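Ticket: Tour page shows wrong set times and a support act that isn't on the bill
Opened 04/12/2019 by Rosalie Mösli, Hollenstein Booking

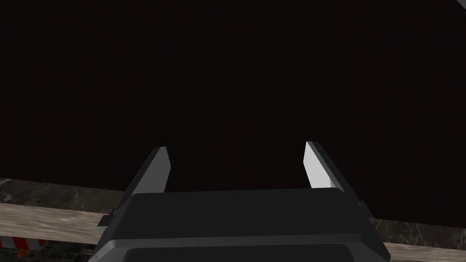

What the customer reports

The Trillo dates page lists Pumby as opener on all 19 shows. They were only ever booked for the first leg. Doors and stage times on the second leg are off by 2 hours. Fans are emailing the venues and the venues are emailing me.

Log

Remo Eberhard, Tramix support: Please clear your browser cache and reload.

Rosalie Mösli: Cleared it. Same page. I also doubt that a venue manager in another country has my cache.

Remo Eberhard: Fair point. I re-ran the import from your sheet. It went through with no errors.

Rosalie Mösli: "No errors" is what the import said in February too, and we spent a week correcting ticket links by hand. Did anyone look at the page after it ran?

Remo Eberhard: Looked now. Pumby still on every date. Passing to Gunther.

Gunther Rothe, Tramix support: Two separate problems. The opener is set at tour level, so it overrides whatever the sheet says per show. The times come from the time zone on the account, which is applied to the second leg even when a venue has its own. I removed the tour-level opener and re-entered the zones.

Rosalie Mösli: Opener is right now. Times are right on the site but the mailing list preview still has the old ones. That goes to 3000 people, so I'm not sending it on trust.

Gunther Rothe: The preview was built before the fix. Delete the draft and make a new one - editing the old one won't pull the new times.

Rosalie Mösli: New draft matches the contracts. I checked it line by line. Leave this open until the mailing is out, please. I've had tickets closed on me before.

Status: waiting on customer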